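Pillitz Plates

I've loved the Pillitz plates for years, so forgive me if this entry gushes a bit! They are a set of 88 colour illustrations for old folk tales, painted by Chelsea Rowbotham and first sold as loose prints by a small press called Bosman. Each one was signed in pencil and numbered up to 212.

The best known is Plate 10, The Goose at the Well – I have a rather faded copy over my desk.
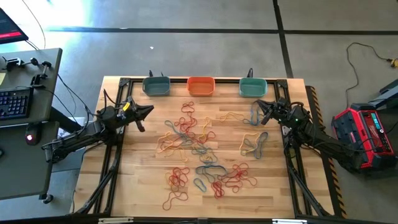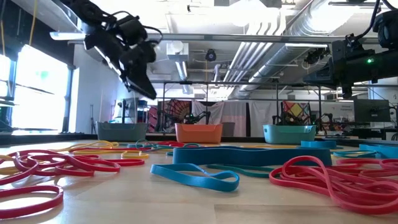

Rowbotham worked in gouache on tinted paper, and her borders are full of tiny foxes that have nothing to do with the story (my favourite bit). Efe Oyewole later wrote new text for the whole set, and it came out as a book, Rilura, one May. I still think the prints are better, as the book trims the borders quite badly. Unsigned copies do turn up, usually with the Bosman stamp on the back.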